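7.4 Running the gear placement demonstration for visitors

This section covers the open-day version of the Savero two-arm station. It assumes that the arms have been mounted and calibrated as described in Section 5, and that the Plikora control software is already installed. For unattended operation, see Section 9. The open-day version must not be run unattended.

Before visitors arrive

1. Clear the tabletop of tools, spare fasteners and packaging. Wipe it with a dry cloth. Scuffs in the matte finish do not affect the cameras and can be left alone.

2. Check that all cables on both arms are tied back and that no loop hangs below the wrist. Move each arm by hand through its full reach with the power off. If a cable pulls tight, re-tie it before going on.

3. Mark the visitor line on the floor, at least 700 mm from the edge of the table on every open side.

4. Lay the white plate flat on the table with its pegs facing up. Put the gears on the table to the left of the plate, teeth clear of each other and clear of the rim.

5. Switch on the controller and select OPEN DAY from the Plikora start menu. Speed is limited to 200 mm/s in this mode and cannot be raised from the panel.

Note: The speed limit is stored with the mode. If you load a saved program from the lab menu, the limit does not carry over - return to the start menu and select OPEN DAY again.

Running a cycle

6. Ask visitors to stand behind the line. The operator stands at the panel with one hand free for the stop button.

7. Press HOME. Both arms move to their rest positions.

8. Press START. The right arm picks up a gear and carries it over the plate. The left arm holds at the side of the table until it is called.

9. If you want to talk while a gear is in the gripper, press PAUSE. The gripper keeps its grip during a pause. Press START to continue.

Caution: Do not reach for a gear during a pause. The joints stay powered, and the arm will correct its position if pushed.

10. At the end of the cycle, wait for READY on the panel, then lift the gears off by hand and return them to the left of the plate.

If a gear is dropped

Press STOP and leave the gear where it is until the panel shows code 577. Pick it up, check the teeth for burrs, and start again from step 7. Repeated drops usually mean worn finger pads. Order pads from Prollitz, not the older Chukwu set, which is too thick for this gripper.

Log the cycle count at closing time. Finger pads are due for replacement after 500 cycles. Questions about the mode go to Osaze Danladi, and spare parts requests to Obinna Eze.

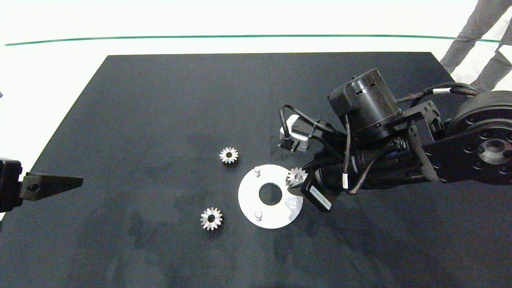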